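Search products Search Cart

Flirko Hand-Held Gripper Kit

Flirko is a hand-held gripper you put together at home or in a shared workshop. Kustau sells it as a parts kit with the body already molded, so the work left to you is wiring and fastening. Allow two evenings for a first build. You will need a hex key set and a small screwdriver.

Fit the textured pads before you close the body – they are hard to reach afterward.

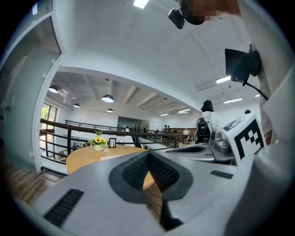

The pads are replaceable and come in packs under part number 78. Each one is rated for up to 1000 grips on smooth objects. Rough or sharp objects wear them faster.

The Awad cable set is sold separately. Funico mounts from the older kit fit this one, but the screws do not – use the ones in bag 3.

Orders placed by Wednesday noon ship the same week.

Page last updated: January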